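## 4. Setting Up the Gresto Rain Gauge

This section explains how to install the Gresto rain gauge and connect it to the Oditix display unit. Read all steps before starting work.

### 4.1 Choosing a location

1. Select open, level ground. Keep the gauge away from a building or tree by at least twice the height of that building or tree.
2. Do not mount the gauge above pavement. Rain striking a hard surface may splash into the funnel and raise the reading.
3. Confirm that the display unit will be within 40 meters of the gauge.

**Note:** On streets with mature trees, a rear yard is usually the better choice. Leaves and dripping branches affect readings for some time after rain has stopped.

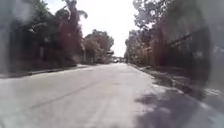
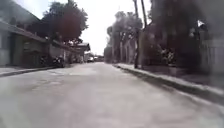 *Figures 4-1 and 4-2. Paved streets with trees alongside.*

### 4.2 Mounting the gauge

1. Drive the ground stake until the collar rests on the soil.
2. Place the base plate on the collar and tighten the 6 screws by hand.
3. Check the bubble level. Adjust the base plate until the bubble is centered.
4. Remove the shipping tie from the tipping bucket. Keep the tie for winter storage.
5. Fit the funnel and turn it clockwise until it locks.

**Caution:** Do not use a power driver on the base plate screws. The threads can be stripped, and this damage is not covered by the warranty.

### 4.3 Pairing with the display unit

1. Insert 2 AA batteries in the gauge and close the cover.
2. On the display unit, hold SET until the rain symbol flashes.
3. Press the button under the gauge once. The symbol stops flashing when pairing is complete.
4. Clear the stored total before the first use.

The display unit holds up to 2,400 readings. Older readings are then overwritten. To keep a longer record, export the data as described in Section 7.

### 4.4 Seasonal care

Rinse the funnel and screen monthly with clean water. In areas subject to frost, bring the gauge indoors by the end of October and refit the shipping tie.

Replacement screens and stakes may be ordered from Van Acker, Parts Department, attention Pirjo Halonen. Quote the serial number printed on the base plate.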